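Talk notes, 2020-11-25. 20 min + questions. SPEAK SLOWER than last time

Title slide. Hello, thanks to Irja Vuorinen for asking me. Topic: reading the care label, and why we all stopped.

Open with the sweater story. Riihimäki, August, my grandmother's wool one, came out fit for a cat. Wait for the laugh. If no laugh, move on quick.

Who here has read a label this month? Hands up. Look around the room, don't comment.

Slide 2. The five basic signs: tub, triangle, square, iron, circle. Draw them on the board, don't trust the projector. Dots mean heat, bars mean gentler. A cross means don't. Most people get the tub and guess the rest.

Slide 3. The number in the tub is a ceiling. 30 means 30 or colder. Say this twice. Niloufar asked her whole stairwell and got it back as "wash at 30 exactly" from nearly everyone.

Slide 4, our little survey. 27 households, one building. Small, say so before Ville Lappalainen does. Cut-off labels: read out the comments, the one about the itchy neck is best. People cut the label off the day they buy it, then phone their mother.

Slide 5. Drying does more damage than washing. Tumble sign = circle in a square, one dot low, two dots normal. Knitwear flat on a towel, never on a hanger. Pass round the two scarves (in the blue bag!! don't leave them at the hotel again)

Slide 6. What we want on labels. Bigger type. Softer cloth. Words next to signs, at least for the frist few years. Iida Kemppainen has the mock-ups, she can hold them up if the slide is too dark.

Skip slide 7 if past the half way mark. It's only the history, Turnow can have it as a handout.

Slide 8, pictures up while I do the load size bit. A packed drum can't rinse. Hand flat on top of the clothes, should fit easily. Towels on thier own. 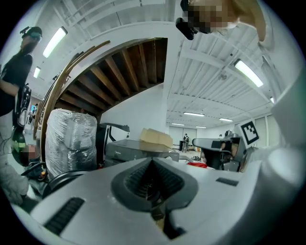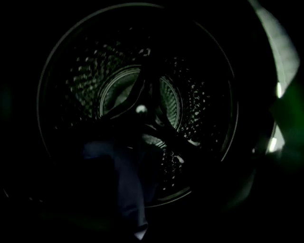
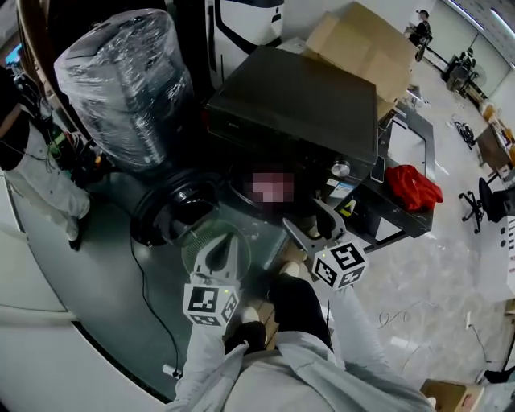
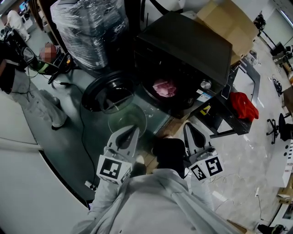

Last one: front loader, door open, pink cloth in the drum.

Questions. Likely ones: vinegar (short answer, then stop), silk, who pays for longer labels. Raili Oksanen takes anything on dyes.

Leave contact slide up. Collect scarves.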